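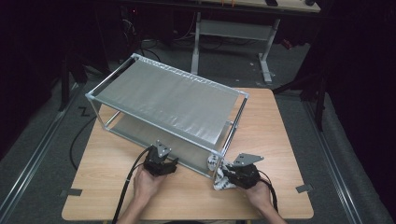 Gleice Lopes puts the question of household robots this way: a machine that can wipe a shelf once has shown very little, and a machine that can wipe any shelf in any home has yet to be built. Her view is a common one among people who test such machines, though makers tend to be more hopeful.

Household chore automation is the use of machines to do cleaning, tidying, laundry and similar work in the home. The term is also used for light shop-floor work of the same kind, such as wiping down racks, folding cloths and putting small frames together.

Status

Single-purpose machines have been in homes for decades. Dishwashers, washing machines and robot vacuums each do one job in a fixed way. General-purpose machines, which would move from one chore to the next, remain mostly in testing as of Aug 29, 2024.

Wiping is often treated as an easy chore, and on a flat, open table it is. A light rack with thin metal rods and fabric shelves is harder. The cloth has to go around posts and into corners, its shape changes with every push, and too much force can shift the whole rack. A person holds the rack still with the other hand without thinking about it. A machine has to be taught to do so.

Teaching methods

In one common method, a person does the chore with hand-held grippers, so that the motions recorded are ones a machine's own gripper could make. In another, the person steers a robot from a distance. The first is faster and cheaper. The second gives records that match the robot more closely – including its limits.

The Luroren trial gathered 700 wiping runs on 21 pieces of small furniture. On pieces it had practiced with, the machine finished almost 70 percent of its attempts. Results on new pieces were lower, and most failures came from dropping the cloth or missing the back of a post.

Shop-floor use

Shops and small plants are generally seen as the nearer market, as the same items come through in the same place each day. Plenden has used a two-armed machine for wiping display racks since July, with a worker on hand to reset it. Borbély tried a similar setup and went back to hand cleaning after 192 hours of running time, citing slow speed.

See also

Bestent folding test
Robot vacuum
Remote operation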